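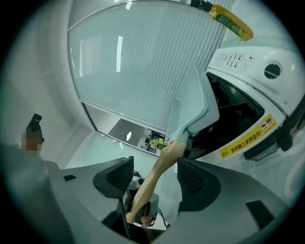
*Spatula with the wooden handle, gray head going into the mouth of the machine.*

## Carkuvville jail mail lawsuit: did anyone read the complaint?

**tmazandarani**, Wednesday, December 9, 2020

Good evening to all. I have read the complaint against the county jail in Carkuvville and I would like to discuss it with people who know more than me. English is my third language and legal English is maybe my fifth, so please correct me if I understood something wrongly.

The man who sues is Killian Poulain. He was held in the jail before his trial. In November the jail stopped giving paper letters to the detained people. All letters must now be sent to an office of the company Trorkard, which scans them, and the person reads the scan on a tablet. The paper is destroyed. Mr. Poulain says that a letter from his lawyer, Golshifteh Hassanpour, was also opened and scanned, although the envelope was marked as legal mail. He asks the court to stop the policy and to pay him damages.

The complaint says 349 people were in the jail on the day it was filed, and that they share 40 tablets. My questions are these:

1. Is a county allowed to destroy a personal letter?
2. Does it matter that he was not convicted at that time?

Touran

**gravelroad_ed**

For question 1, the county will say it is for security, because drugs can be put into paper. Courts often accept a security reason when it comes from a jail. I do not like it but I expect them to win on ordinary letters.

The legal mail is a different matter. There the usual rule is that staff may open it in front of the person, to look for forbidden objects, and they may not read it. If a private company in another place scanned it, I would not want to be the county's lawyer.

**Esmaeil M.**

I disagree a little with Ed. The security reason must have some connection with facts. In the complaint, paragraph 31, it is written that the sheriff's office gave no record of drugs found in mail when it was asked for one. We have not seen the answer of the county yet, so it is too early to be sure in any direction, but I would not say "they will win."

My cousin was in that jail last year. His daughter was six and she made drawings for him with colored pencils. He kept them in a folder and he still has them. With a scan he would have nothing to take home. I know that this is not a legal argument.

**gravelroad_ed**

It is a good argument for the county board, though. I am only telling you what I think a judge does.

**pennywhistle88**

I will be the unpopular person. My sister works in a jail (a different county, I will not say which). Two of her colleagues went to hospital after they handled mail. People who write about "only a drawing" have not stood in that mail room. Scanning is slower and the tablets are bad, I agree with that. But staff also have rights.

**Esmaeil M.**

Penny, I am sorry about your sister's colleagues and I did not want to say that staff are not important. My question is why the original cannot be kept in the property room and given back when the person goes out. Then nobody in the housing unit touches it and nothing is destroyed.

**pennywhistle88**

That would be okay for me. I suppose it is a question of space and who pays.

**Chak-lun**

Who pays is written in the contract. I asked for it from the county clerk under the public records law and received it after three weeks. Some things I found in it:

- Trorkard gives the scanning to the county without cost.
- The detained person pays for outgoing messages on the tablet.
- The county receives a part of this money. The percentage is covered with black ink, and I have appealed that.
- Scans are stored for years after the person leaves. I did not find any sentence about an exception for lawyers.

The last one surprised me the most. I read it twice and then I gave it to my wife to read.

**tmazandarani**

Thank you, Chak-lun, this is very useful. Could you put the contract somewhere so that we can all read it?

Also, does somebody know how they do it in Plotholm? I was told they use the same company.

**Chak-lun**

I will upload it on the weekend. It has roughly a hundred pages and my scanner is old.

**nightbus**

Plotholm has the same company but only for personal letters. Legal mail goes directly to the jail and is opened at the cell door. I know it because I volunteered there with the reading program until the spring. So it is possible to do it, and Carkuvville chose to not do it. Or they forgot, I cannot say.

**gravelroad_ed**

If this is correct then it helps Poulain a lot. The existence of an easy alternative is one of the things a court looks at.

For question 2, which we all forgot: yes, it matters. A person who waits for trial may not be punished. But the county will say that the mail rule is not a punishment, it is only administration, and then we are again at the security discussion.

**pennywhistle88**

Everybody there is waiting for trial or has a short sentence, no? How would you make two mail rules in one building?

**gravelroad_ed**

I would not. I would make one rule that is good enough for both.

**Esmaeil M.**

One correction for the first post. The complaint does not only ask for damages for him. On page 12 he asks to represent all the people in the jail, so it is a proposed class action. Hashemi is the law firm for that part. If the class is not accepted, and he is already released, the county can argue that he has no reason to ask for a change of the policy anymore.

**tmazandarani**

You are right, I missed it. I cannot edit the first post now, so I hope that people will read until here.

**nightbus**

Is the first hearing open to the public? I could go if it is in the morning, I work late shift.

**Chak-lun**

It will be by video. The clerk told me the link is put on the court's page the day before. No date yet.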